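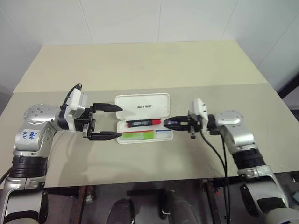

Safe Working Practice for a Two-Arm Tabletop Cell: Risk Assessment and Operating Rules

Project report, Robotics Laboratory, Fultport
Authors: Araba Kwofie, Iddrisu Adjei, Inês Vieira
Supervisor: Abdul-Rahman Acheampong
Submitted 4 October 2022

1. Scope

This report covers the operating rules written for the two-arm cell in the Fultport laboratory. The cell is used for small-object handling: opening and closing cases, moving pens and similar stationery, and passing items between grippers. The rules apply to student operators and to anyone standing within reach of either arm while power is on. They do not cover maintenance with covers removed, which remains with laboratory staff.

The previous rules were a single page taken over from a one-arm setup. They did not address the shared space between two arms, the routing of two sets of cables, or the sequence for stopping both arms at once.

2. Reference documents

Three published standards were used. ISO 12100 gives the general method for risk assessment and risk reduction. ISO 10218 (both parts) covers industrial robots and their integration. ISO/TS 15066 covers collaborative operation, including power and force limiting. The cell is a teaching and research installation, and we make no claim of conformity to any of these documents. They were used as a source of structure and terms. Where a clause could not be applied to a student laboratory, the deviation is recorded in the project log with the initials of the person who accepted it.

3. Description of the cell

Two arms face a shared table from the operator side, one at each corner. Each arm carries a two-finger gripper and a wrist mount. Cables run externally at the wrists. The table surface is marked by color into a near section and a far section. Task objects are placed on the near section at the start of a run. The far section is kept free so that an arm withdrawing forward does not meet an obstacle.

The typical task object is an open pencil case with a marker and smaller items in the tray. It was kept as the standard object because it forces both grippers to work at short distance from each other over a rigid rim. Most of the hazards in Section 4 can be shown with it.

4. Hazards identified

4.1 Pinching between grippers. When both arms work over the same container, the fingertips can close on a hand placed there to correct an object. This was rated the highest risk in the cell, mainly on account of how often operators reach in.

4.2 Collision between arms. A collision can deform a finger or shift a wrist mount. A shifted mount is hard to see and invalidates calibration without raising a fault.

4.3 Cable snagging. A cable that hangs past the table edge can catch on the frame or on an operator's sleeve. A loop standing above the wrist can be taken up by the other arm.

4.4 Ejected objects. A round object held near one end, such as a marker, can rotate out of the grip and leave the table.

4.5 Unexpected start. The control software can resume a queued motion after a protective stop if the queue has not been cleared. The operator at the keyboard may not be the person standing nearest the arms.

4.6 Floor-level obstruction. The space under the near edge of the table contains supports and is also where operators put their feet. Bags stored there block a fast step backward.

5. Operating rules

5.1 Before power on

Check that the far section of the table is clear.
Pull each wrist cable gently by hand and confirm that it moves freely through the full bend of the joint.
Check the screws on both wrist mounts. A loose screw is reported and the cell is not used.
Remove bags and loose items from the floor on the operator side.
Tie back long hair. Lanyards and scarves are taken off.

5.2 During a run

Two persons are present. One is the operator and one holds the stop button. The holder of the stop button does no other task and does not use a phone.
No hand enters the table area while either arm is enabled, including when both arms appear to be at rest.
Speed for a new or changed motion is limited to 50 percent of the normal task speed until the motion has been completed without contact between arms.
One arm is designated the leading arm for each task. The other arm waits outside the shared space until the leading arm has reported its position.
Round objects are gripped near the middle of their length.

5.3 Resetting objects

The operator says "stopping," the holder presses the button, and the holder says "stopped." Only then may a hand enter. The motion queue is cleared before release. The same words are used every time, and the exchange is repeated in full even when the operators consider it unnecessary.

5.4 After a protective stop

The cause is written in the log before the arms are enabled again. If the cause is contact between the arms, both wrist mounts are checked against the reference marks and calibration is repeated.

5.5 Labeling

Each arm carries a label that matches its name in the software. Handwritten labels are accepted during a project but must be readable from the operator position. The software name is never changed without changing the label in the same session.

6. Trial of the rules

The rules were applied during the data runs of the Nyarko handling project. The log holds 2,913 runs. Protective stops were recorded in 8 of them. Araba Kwofie and Adwoa Alhassan classified the causes separately and then compared results. Their classifications differed in 2 cases, both concerning whether a cable or the opposite gripper had touched first. Both cases were entered as cable contact, and the recommended routing was changed accordingly.

No injury was recorded. The log covers only events that led to a stop, and near misses were not collected in a usable form, so the figures should not be read as a measure of how safe the cell is.

The verbal exchange in 5.3 was the rule most often shortened in practice. Operators dropped the second word once they had worked together for some time. Iddrisu Adjei proposed an indicator lamp in place of the spoken confirmation. The proposal was not adopted, as a lamp driven by the control software would not be independent of it.

7. Limitations

Contact forces were not measured. The speed limit in 5.2 was set by judgment and has no force data behind it. A pressure-sensing device was requested from the Dultley workshop but was not available within the project period. The rules also assume that both arms are driven from one computer. They would need to be revised for teleoperation, where a person may be moving an arm directly without watching the table from the same side.

8. Recommendations

Fit cable guides at both wrists and keep the slack on the side facing away from the opposite arm.
Add a software check that refuses to release a stop while the queue holds motions.
Add a near-miss field to the run log, with a fixed list of categories and a free text line.
Repeat the assessment if the grippers, the table or the wrist mounts are replaced.
Measure contact force at the fingertips before any increase in the speed limit.

Requests for the log template should be sent to Inês Vieira through the laboratory office. The revised rules will be reviewed in November.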